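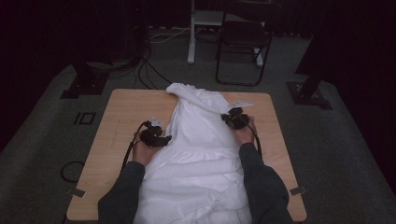
White garment laid out on a wooden table, ruffled skirt end nearest.

Brululau: a little dataset of home sewing patterns

Hi! I've been typing up old dressmaking patterns since October and this is where they live now. There are 410 of them so far, mostly dresses, nightshirts and blouses, plus a few aprons that I couldn't resist (sorry, I like aprons).

What you get

patterns.csv has one row per pattern, with the garment type, the size, the fabric needed and my notes. pieces.csv lists every pattern piece and its seam allowance. All lengths are in centimetres. Where the leaflet only gave inches I converted them myself, so do shout if a sleeve looks daft!

Known problems

The Skivorham leaflets never say whether the hem is included. I left that column blank for all 60 of them. 15 of the Tokarz ones have missing pages, and those are marked "partial". Sizes don't match between makers at all, so please go by the bust measurement.

Thanks

Sarmīte Toom lent me her whole box and then checked my gathering ratios, bless her. Julián Bustamante wrote the script that turns the CSVs into a printable cutting list.

Licence

My notes are CC BY 4.0. No leaflet scans in here, only measurements.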